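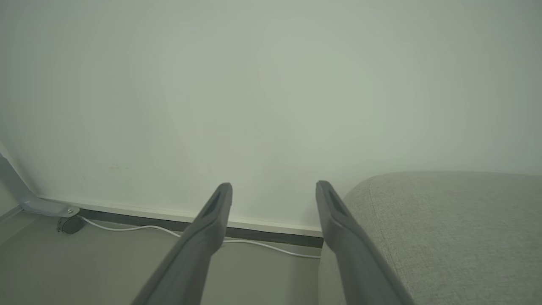

A cable against the wall is a cable put away, one tenant at Hernby told us, and no amount of form-filling would persuade her otherwise.

Figure 2. Foot of a wall with a white baseboard and a dark strip beneath it. A thin white cable lies along the light grey floor; a grey cushion is at the right.

4.2 The edge of the room

We begin with her remark as it goes against the way most tidiness scores are built. The Virkau checklist, which we used in the first round, treats the floor as one surface. Anything lying on it that is not furniture is marked as out of place, and a cable loses the room the same points whether it crosses a doorway or lies close to the wall. Under that rule the cable in Figure 2 is a fault. The raters in Gendthorpe marked cables like it as faults without comment. Several of the people who live with such cables did not see them as anything of the kind.

It would be easy to take the residents' side here, and a good deal of recent writing on the home does so. We are not convinced. People grow used to what lies along their own walls, and a claim that something has been put away may only mean that its owner has stopped noticing it. Of the 72 households in the sample, 13 described the floor of the main room as clear when the visiting rater had listed at least one cable on it. That gap can be read as a difference in standards. It can also be read as plain forgetting, and our questions were not worded well enough to tell the two apart.

The Mirzaei scale tries to get round the problem by splitting the room into a middle and a margin, with the margin scored at half weight. We tried this in the second round, in March, and found it less helpful than its authors suggest. The raters could not agree where the margin ended. A soft seat pushed up to a wall takes the margin with it, so to speak, and a cable that runs on towards a cushion may be in the margin at one end and under somebody's feet at the other. Nor does the scale say what to do with a foot or a castor, such as those at the left of Figure 2, which belong to something larger and rest on the same bit of floor. Two raters counted castors as part of the floor's contents. The rest ignored them.

Marks on walls raised a similar doubt. Small, faint marks low on a pale wall, of which there are a few in Figure 2, were scored by some raters as dirt and by others as wear, and the checklist gives points for one and none for the other. From across a room we doubt that anyone can say which is which. In 9 rooms the two scores differed by enough to move the household from one band to the next, on the strength of marks that the residents, when asked, had to bend down to find.

We have therefore left both items out of the totals in Table 3 and report them separately. This lowers the agreement between our results and those of the earlier Hernby survey, which kept them in. We do not regard that as a loss, given how little we know about what the earlier raters were told to do with the bottom few inches of a wall.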